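Titley Robotics Club Boards > Arm Projects > Vial sorting: cup or no cup?
17 replies, 2445 views

gripgrumble
Posted 1/14/25

Our team is doing the vial sorting task for the March showcase. Vials start in a cup, arm takes them out one at a time and lines them up in a tray. We have been at it since the fall and our advisor has started saying "interesting" a lot.

Straight down into the cup is fine when a vial is standing up. When they lie sideways the fingers close on two of them or on the wall of the cup. Is there a trick, or do we ask to start from a flat dish?

sowerby_bench
Flat dish. We switched at Sowerby and I sleep now.

notaservo
The rules say "a container." A dish is a container. So is a bathtub. Read section 4 before you suffer for no reason.

gripgrumble
Section 4 also says you lose points if the container is "substantially wider than it is tall." Somebody saw you coming.

notaservo
I withdraw the bathtub.

taltine_tess
I'm going to disagree with everyone. The cup is the whole project. If you spread the vials out flat you've built a very expensive pair of tweezers. Our Taltine kids did the cup last year with skinny fingers and a small wiggle before closing. The wiggle is ugly. It works more than the fancy grasp planner did.

sowerby_bench
"Works more than" is carrying a lot of weight there. What was your actual score?

taltine_tess
Higher than yours, dish boy.

vivow_lab_rat
Can we keep it civil, I have to share a van with both of you.

Couple of things from our side. We're running the Vivow planner and the default approach height is set for picking off a table. It has no idea a cup has a rim. Raise the approach point until the tips clear the rim, go straight down slowly, and don't let it rotate the wrist until it's back out. We lost a week to wrist rotation. Also look at where your cable goes when the wrist turns. Ours caught a cup once and redecorated the floor.
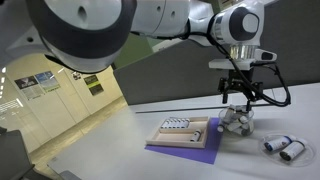 The other thing is the tray. We only care about the top row right now. The lower section is where a vial goes if the grasp felt wrong, and a person deals with it later. The judges allowed it last time as long as you say so in the writeup. Purple sheet under the tray is so I can tell when someone has bumped it and is pretending they didn't.

gripgrumble
This helps a lot. Are you slowing down the close as well, or only the descent?

vivow_lab_rat
Both. Close speed matters more than I wanted it to. Fast close squirts the vial sideways like a bar of soap.

notaservo
Counterpoint: tilt the cup. Put a wedge under it and the vials slide to one side, so you know where to look.

taltine_tess
And then you're looking at a pile instead of a mess. We tried it. The pile is worse.

notaservo
You tried it with a cup that had a ridge in the bottom. I was there.

sowerby_bench
For the record I still think the dish is worth the lost points. We finish early and get lunch.

gripgrumble
Trying the higher approach and slow close tomorrow after class. If it fails I'm joining the lunch team.

vivow_lab_rat
Post your settings either way. And check whether your log is counting dropped vials as placed. Ours did, which made for one very happy afternoon.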